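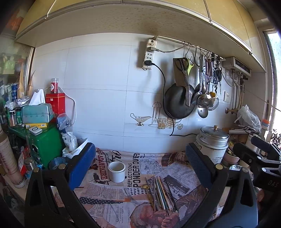 Wednesday, gone ten, tea going cold next to me. I gave the whole evening to the kitchen and I'm rather pleased with myself!

The rail was the big job. Everything came down, got a proper scrub in the sink, and went back up on its hooks -- cleaver, scissors, the green peeler, the skimmer, all of it. It took nearly 2 hours, mostly because I kept changing my mind about the order. I want the peeler where I can grab it without looking (soup season, endless carrots), and the wok can stay behind the rest as it always has.

Then the tiles. There's a film of grease on them that laughs at washing-up liquid, so I used the last of the Clalier spray and went very gently round the stickers. The apple one is my favourite and I'd be sad to lose it. Must get more spray from Alcaraz on the way home, it was down to 50p off last time I looked.

I still love that newspaper oilcloth, even if I do end up reading PONDER OVER every single time I wait for the kettle. It wipes clean in seconds too. I did think about a plain one when I was in Gelell, stood there for ages, came out with dumpling wrappers instead.

Still to do: the sticks and brushes on the counter need a jar, and the window wants washing. Dumplings tomorrow in the steamer, 6 each I think, and there'll be chilli oil if I remember to buy it.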